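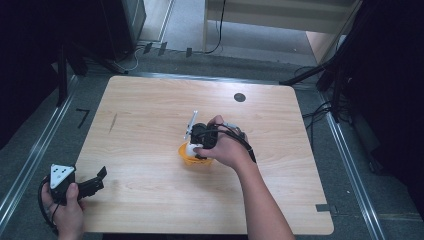
Marlene Camargo writes that her Ludel scoreboard kept showing the visitors' score on the home side after every halftime, and that repeating steps 2 through 4 with the clock stopped cured it.

Last updated: May

4.2 Pairing the Traren console with a Ludel scoreboard

Before you start, switch off any second console in the press box. Two live consoles on one channel will corrupt the down and distance fields.

1. Set the main power switch on the scoreboard to ON. Wait for the test pattern to clear.
2. On the console, press MENU, then LINK.
3. Enter the board code. The factory code is 1000. Boards sold under the Amaral name use 4000.
4. Press HOME, then GUEST. Each side of the board shows 88 for a moment.
5. If the sides are reversed, press SWAP and repeat step 4.

Note: Code 3244 is reserved for the play clocks – do not assign it to the main board. 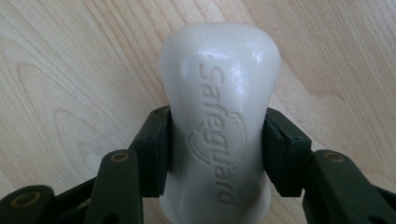

Can the play clocks be linked before the main board? one reader asks. They can, but the console drops them when the main board joins, and section 4.3 must then be done again.

4.3 Linking the play clocks

1. Stop the game clock. The LINK menu is locked while it runs.
2. Press MENU, LINK, AUX and enter 3244.
3. Set the long count to 40 and the short count to 25.
4. Start and reset the count once from each end zone. Both clocks must change together.

CAUTION: Do not unplug a play clock during a count. The console holds the last value and sounds the horn at zero.

If error 997 appears, the antenna lead is loose or missing. Power down the console, tighten the lead by hand, and start again at 4.2, step 1.

Contact Onunmont Support | © Onunmont Scoring Systems | Back to top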